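# En defensa de la ropa encima de la cama

Mi madre tenía una norma que no admitía discusión: sobre la cama hecha no se dejaba nada. Ni el bolso, ni el abrigo de las visitas, ni mucho menos la ropa que uno acababa de quitarse. La cama se hacía antes del desayuno, se alisaba con la palma de la mano y quedaba así, intacta, hasta la noche. Yo crecí creyendo que el mundo entero vivía de esa manera, y me llevé una sorpresa considerable cuando a los 18 años compartí piso por primera vez y descubrí que la gente normal usaba la cama como mesa, como armario, como sofá y hasta como escritorio.

Llevo desde entonces dándole vueltas al asunto (sí, ya sé que hay temas más urgentes) y he llegado a una opinión que mi madre no compartiría. Creo que una cama bien hecha con un par de prendas arrugadas encima es una de las estampas más amables que puede ofrecer una casa. Me gusta más que el dormitorio de catálogo, con sus cojines por tamaños y esa manta cruzada en diagonal que no abriga a nadie. En esos dormitorios no me atrevería ni a sentarme para atarme los zapatos.

Hace unos años pasé el mes de agosto en Titdale, en casa de Doğukan Avcı, un amigo que trabajaba entonces en una lavandería industrial y que doblaba tantas sábanas al día que en su casa se negaba a doblar nada. Su ropa limpia vivía sobre la cama hasta que llegaba la hora de dormir, y entonces pasaba a la silla, y por la mañana volvía a la cama. Al principio me ponía nervioso. A la segunda semana yo hacía lo mismo, y descansé como hacía tiempo que no descansaba, en parte por el mar y en parte, estoy convencido, por haberme dado permiso.

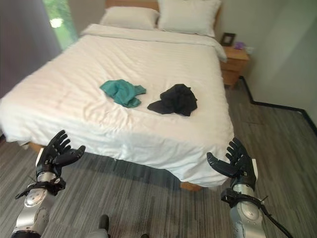

*Un montón verde azulado y otro negro sobre la funda blanca: por mí, pueden esperar.*

Conviene distinguir, eso sí, entre dos clases de desorden. Está el que se acumula sin que uno lo mire, el de los cajones que ya no cierran y la silla enterrada desde el invierno, y ese no pienso defenderlo porque lo he sufrido y pesa. Y está el otro, el pequeño, el de la camiseta que se queda ahí un rato mientras uno contesta al teléfono o pone el agua a hervir. Ese se resuelve en un momento y no hace daño a nadie. El error, me parece a mí, consiste en tratarlos igual y en perseguir una camiseta con la misma culpa con la que habría que vaciar un trastero.

También influye el color, y aquí me pongo un poco maniático. La ropa de cama blanca lo aguanta casi todo – una prenda oscura, una de color vivo, un jersey del revés – y le da a cualquier cosa que caiga encima cierto aire de haber sido colocada. Sobre la colcha de flores de mi abuela, en cambio, un calcetín suelto podía pasar 6 días sin que lo encontrara nadie. La madera clara ayuda también: calienta el blanco, que solo puede resultar un poco de hospital.

Sé lo que me van a contestar los ordenados, porque tengo varios en la familia y me lo contestan en cada comida. Dicen que doblar una prenda cuesta lo mismo que dejarla tirada, que para eso se inventaron los cajones y que la ropa hecha un ovillo se arruga. En lo de las arrugas les doy la razón, sobre todo si hay lino de por medio. En lo demás, no tanto. Hay tardes en las que abrir el cajón, hacer sitio y cerrarlo otra vez es exactamente la tarea que sobra, y una cama ancha está ahí, a la altura de la mano, sin pedir nada.

Mi madre, que ya ha cumplido los 66, sigue alisando la suya con la palma. La última vez que fui a verla dejé mi chaqueta encima, a propósito, por ver qué pasaba. Cuando volví de la cocina estaba colgada en el perchero de la entrada, con la cremallera subida.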